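3.2 Collecting demonstrations by hand

All demonstrations in the Fullasura set were recorded with a hand-held gripper, with no robot present. The operator holds the tool, carries out the task at normal speed, and the wrist view and finger opening are logged together. We chose this over remote control after a short pilot in March, in which operators working through a remote arm spent most of each attempt lining up the fingers with the cloth.

The set holds 2158 demonstrations from 29 homes. Thick garments proved the hardest group. A quilted jacket has no flat edge to pinch, and the padding springs back when the fingers let go. Operators were told to approach with the fingers wide open and to take hold of a padded section across its width (Figure 4). We dropped 202 attempts in which the cloth left the view before the grasp was finished. Two operators, Obadia Nyaga and Rocío Palomino, labeled the start and end of each grasp.

Figure 4. Hand-held gripper over a quilted gray garment on a bed, pads open on either side of a padded section.
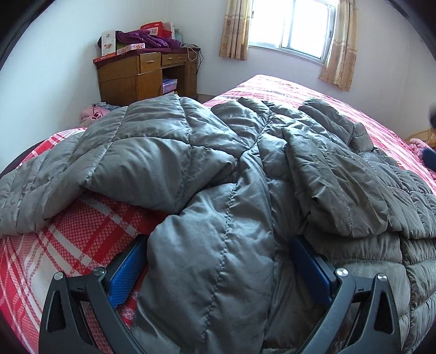
Nazar Vakulenko, commenting on a draft of this section, objected that a person holding the tool can feel the padding give and a policy trained on the video cannot, and asked that finger force be logged in the next round.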